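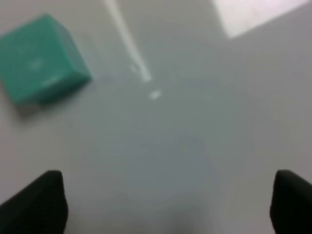

What happens to the moral when a fable is told without one?

Listeners make up their own, and in our sample they mostly made up the wrong one, if a fable can be said to have a wrong one.

Print this page | E-mail this page
Reading time: 4 minutes
Jan 25, 2018

The Missing Last Line: Fables and Their Readers at Sundale
Student project report, Folklore and Short Narrative

Background

Our project began with an argument over the ferryman of Plilport. In the version most of us grew up with, a ferryman carries a rich merchant and a poor widow across the river on the same night. The merchant pays double to go first. The ferryman takes the money, rows him over, and comes back to find that the widow has walked upstream and crossed by the bridge. The moral printed underneath is "Patience finds its own road." Half the group thought this was fair. The other half thought the moral should be "Check for a bridge." We could not settle it and had a project due, so the two problems were combined.

Material

We worked from the Granach collection, a school anthology that was once in every classroom in the district and is now mainly in basements. It holds 394 short tales, nearly all with a moral in italics at the end. The italics are important. Several readers told us they used to skip the tale and read only the slanted part, and they did fine on the tests.

From these we picked 16 tales. We wanted stories short enough to read standing up, with no talking foxes, as everyone already knows what a fox is going to do. We removed the morals, retyped the tales so that no gap showed at the bottom, and gave them out in July at the Sundale library and at the bus station, where people have time and few alternatives.

Each reader got one tale and one question: what is this story telling you to do? We received 665 answers that could be used. Unusable answers included drawings, a grocery list, and a long complaint about the library's parking.

Results

Only 81 answers came close to the printed moral. We were generous about "close." For the tale of the two wells, where the printed moral is "Share before you are asked," we accepted "be nice about water."

The other answers fell into groups, though the edges between them were a matter of taste and some shouting. The largest group gave practical advice. Readers of the shepherd and the borrowed coat did not conclude that a promise should be kept in bad weather as in good. They concluded that you should own a second coat. A woman in one tale leaves her bread in the oven while she gossips about her neighbor's bad cooking, and readers recommended a timer.

A second group took the side of whoever was being taught the lesson. Fables are full of wise elders who arrange elaborate demonstrations for the benefit of the young, and our readers found these people tiring. In the tale of Minja's lantern, a grandmother blows out the girl's light halfway through the forest so that she will learn to trust her feet. The anthology approves of this strongly. Our readers did not. "Don't go anywhere with that grandmother" was one answer, and it had several cousins.

A third group said the story wasn't telling them to do anything. We first filed these under unusable and then moved them back – it seemed a bit much to throw out the answer for disagreeing with the question.

Problems with the method

The question was loaded. Asking what a story tells you to do assumes that it tells you to do something, and we would word it differently next time. Bus station readers also wrote shorter answers than library readers, which may be a finding about bus schedules. Finally, one of the retyped tales went out with its last paragraph missing. Answers to it were no stranger than the others, and we have left them in.

Discussion

The older commentaries we read treat the moral as a summary, something any sensible reader would arrive at alone. Our results suggest it works more like a sign on a door. The tale of the ferryman can be about patience, greed, bridges, or the hourly rate for night work, and the italic line closes off all but one of these before the reader gets a chance to look around.

As for the original argument, the ferryman of Plilport was among our tales. "Check for a bridge" beat patience easily. The half of the group that favored patience has asked for a recount.

Related reports
Why the Third Brother Always Wins
Wolves in Local Place Names
Proverbs Heard in the Lunch Line
Two Versions of the Stone Soup Story
The Granach Collection: A Short History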